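Tumelo Sibiya
17 August 2026

I've been meaning to write up how we eat for a week out of one cooking session. Several people asked after my last posts, so this is a thread.

Background: I work at a print shop in Demarton and live in Flavville. The drive home takes 41 minutes when the bridge is clear. By the time I get in I don't want to chop anything.

So I cook once, in the morning, on my day off. Everything goes into plastic containers with lids, and the containers go in the fridge or freezer.

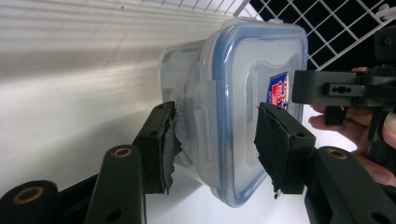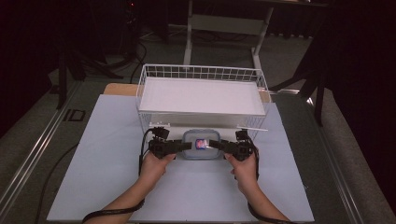
Start with beans. I soak two pounds of dried black beans overnight and simmer them with an onion cut in half and a bay leaf. Salt goes in for the last half hour. That makes 14 portions for us, and most of them get frozen.

Rice next. I used to make all of it at once, but by day four it was hard and dull. Now I make enough for two days and freeze the rest flat in bags. It reheats fine with a spoonful of water and a cover on the bowl.

Vegetables are where I wasted the most food. Roasted carrots, squash and cabbage keep well. Zucchini doesn't. Roasted broccoli is OK for two days and then it smells up the fridge.

I don't dress salad ahead. I wash the lettuce, spin it, and put it away with a paper towel. Dressing stays in a jar in the door.

Meat: one pack of chicken thighs, roasted at 425 with paprika and garlic. We eat them as they are the first night, then pull the rest off the bone for tacos or soup. I freeze whatever is left after night three.

Sauces do most of the work. Same beans and rice with green salsa one night and peanut sauce the next, and my kids don't complain that it's the same dinner. They did complain about the lentil one. I've stopped making the lentil one.

Sreekumar Salian on here told me to date everything with masking tape. I ignored him for a year and threw out a lot of mystery soup. Masking tape and a marker. He was right.

Cost. We were spending over 2000 a year on takeout, mostly on nights when I got home late. I went through the bank statements in October. Groceries went up a little after we changed, takeout mostly went away.

Time. The whole session takes me two hours if the dishes are done before I start. If they aren't, add 60 minutes and a bad mood.

Things I don't prep anymore: hard-boiled eggs (we forget them), cut apples, pasta of any kind, anything with potatoes going in the freezer.

For the freezer, leave some room at the top for soup and let it cool before the lid goes on. I split one pot into shallow batches so it cools faster.

If you've never done this, start with one pot of beans and one tray of vegetables. See what you've eaten by the middle of the week and what you haven't.

Peanut sauce recipe tomorrow. I need to measure it first, I've always just poured.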